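Immersion suits - how long between pressure tests?

Motura
27/02/2024
Got 30 suits coming off a charter boat, mixed ages, some with no paper at all. Yard in Wirnthorpe says every year, supplier says every three. Which is it? Also is it worth resealing the old ones or just buy new. Need to book this month if I can.

Huang
Depends on flag and on age. Ours wants a monthly look-over by crew and an air pressure test every three years, then more often once the suit is past ten. Call your flag office before you book anything, get it in an email. No paper = treat as untested. I'd send those first.

We paid 116 a suit last time, zippers extra. Seven failed, all at the neck or the feet. Resealed five and binned two.

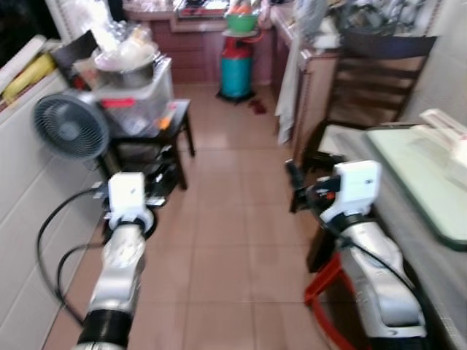

Wax the zippers while you have them out of the bags - straight wax, no spray oil. Store with zipper open, rolled from teh feet up. And check the lights and whistles, the test shop won't always do it.

Sinis
Just buy new. Almost 200 for a reseal where I am, not worth it on an old suit. Ask for a price on the whole lot, they usualy come down a bit.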